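Flash Fiction | School & Work
2 min read
14 shares · 3 comments

The Gurneck Robotics Club had 440 dollars, one arm, and a coach named Arnaldo Cardoso who believed in snacks as a teaching method.

"Jukberg High has a 2,000-dollar gripper," said Grabowska, who was team captain because she owned the screwdrivers.

"Jukberg High has no soul," said Cardoso.

The task for the May regional was packing groceries. Prevoton, the sponsor, had sent a rulebook that covered eggs in four separate places. It did not say what kind. Grabowska read it twice, then went to the store with her own money and came back with chocolate mini eggs.

"That's cheating," said Cardoso.

"That's reading."

He thought it over for as long as a man can with a deadline and no lunch. Then he pushed the cardboard box up to the arm and told her to start the run.

She pressed the key. The arm considered its position in life - it always did this - and moved.

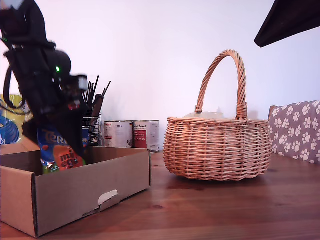

"If it drops them," said Cardoso, "we eat the evidence."

Grabowska already had her hand out.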